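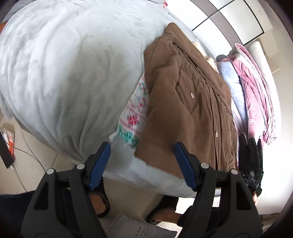
Brown jacket on a plush blanket.

Cliltent Foley Pack

Cloth and room sounds for samplers, kept by Heiðrún Mikkelsen.

Contents
1000 mono WAV files in 12 folders, one folder per fabric or surface. File names give folder, take and mic distance in cm.

Processing
High-pass at 70 Hz, fades at both ends. No noise reduction. Levels are not matched between folders.

Known issues
Folder 9 has a faint hum in the longer takes. Loop points are missing there too.

License
Free for any use, including paid work. Please don't resell the raw files.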